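3.2 Simulated cell and camera setup

Several papers on visual pick policies treat the simulated cell as a given and spend their pages on the learner. We think this is backwards. In our own earlier runs on Wilomis, a good part of what we had credited to the policy was an effect of how the cell had been put together, and the gain went away when a base transform was corrected. We therefore describe the cell at some length and say which of its settings we trust.

The cell has one arm with a gripper, bolted (in the model, rigidly attached) at the edge of a wooden tabletop, and one red cube to be picked. The floor is a plain gridded plane. We did not add clutter, distractor objects or walls. De Luca, our baseline configuration, uses the same table and cube, and we kept its values wherever we had no evidence against them. This makes the comparison fair. It does not make the values right.

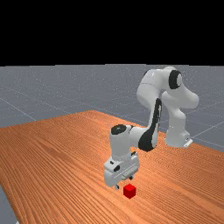 Figure 4. The simulated cell in the overview view, gripper above the table and cube not grasped.

The overview view in Figure 4 is the one most readers will find convincing, and we would urge some caution. It is easy to judge from it that the hand is close to the cube. It is much harder to judge how close, and a small error in the height of the table relative to the base would be nearly invisible at this distance. Our first model had such an error. It was found only when Harasym compared the contact logs against the commanded heights, after we had looked at the overview renders for most of December and seen nothing wrong with them.

Maintenance of the cell consists of two checks, run before every batch of 3000 episodes. In the first, the arm is sent to its home pose and the joint readings are compared with the stored ones. In the second, the hand is lowered beside the cube at 8 fixed poses and the fingertip position is read from the model and estimated again from the images. If the two disagree, the camera extrinsics are rebuilt from the scene file and the batch is held. We do not patch the offset by hand. Taltberg allowed this, and its later results cannot be separated from the patches.

The second view faces the arm from across the table. The cube and the hand can be told apart here with bare wood between them, so lateral errors show up more readily than in the overview. 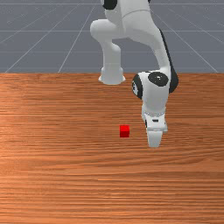 Sekden Manipulation Group, Simulation and Test Cells

What the facing view gives in lateral error it takes away in depth. Where the finger reaches lower in the image than the cube, the estimator has a habit of reading this as height, when it may only be that the finger is nearer the camera. We tried to train this away with randomized lighting and saw no improvement we would defend. Fixing the camera pose and widening the set of check poses did help, although Sartori has pointed out that the same check poses were used to tune the estimator, and that the improvement is partly circular. We agree and report it with that warning.

The wood texture deserves a remark. Its grain is strong, and seen near the table it supplies a great many edges that have nothing to do with the task. We suspect that some published policies, ours included, use the grain as a position cue. A policy of that kind will look precise until the tabletop is replaced. Wilomis was trained with a fixed texture, and its scores should be read accordingly.

The close view is the only one we accept for setting finger clearance. A fingertip pad and part of the block are both large in the image, and the strip of wood between them can be measured directly in pixels. The price is a narrow field. With one finger visible, nothing can be said from this image about the other side of the grasp, and a centering error must be inferred from the joint state.
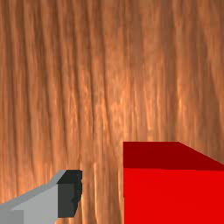 3.3 Repair of the contact model

The default contact settings were inherited from De Luca without documentation. Two of them, pad friction and contact stiffness, were found to trade off against each other so freely that almost any grasp rate could be obtained by moving one and leaving the other alone. We reset both and repeated the height check before collecting any of the data reported in Section 4.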